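Brundale repair library opens its doors with 500 items to borrow

For release: February

Braswood's first repair library is ready to go! From this month, anyone living in Brundale or the streets nearby can borrow tools, sewing machines, carpet cleaners and camping gear from the old Rinidik shop on Bonsu Street, and get help mending the things they already own.

The library opens with 500 items on its shelves, nearly all of them given by local people. Members pay what they can, starting at nothing, and may keep most items for 15 days. A drill, a cake tin in the shape of a dinosaur, a wallpaper steamer – if a neighbour thought it was worth passing on, it is probably in there somewhere.

The idea began with a broken kettle. Irén Veres had moved to Brundale with very little in her kitchen, and went from door to door asking if anybody owned the right screwdriver.

"I came home with the screwdriver, two cups of tea inside me and a bag of plums," she said. "I thought, we should do this all the time. I'm so happy that we now have somewhere warm to do it in."

More than 200 people signed up before the doors opened. Fixing sessions run every week until 8pm, with help for lamps, zips, toys, bikes and wobbly chairs. Bring the thing, bring any loose bits that fell off it, and be ready to have a go yourself.

Elikem Atinga will lead the bike bench. "Most people can learn to mend a puncture in one evening," he said. "The look on their faces when they ride off is lovely. I could do it every night of the week."

Still wanted: garden forks, a working overlocker, children's wellies in any size, and stackable bins for screws and small parts. Please ring the bell at the side door if you have something heavy and we will come out to help.
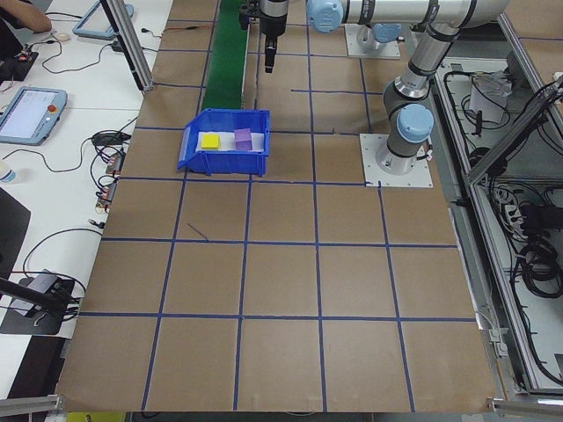
How to join

Call in with proof of your address, or write to Brundale Repair Library, PO Box 1432, Braswood. Under-16s need a grown-up to sign for them.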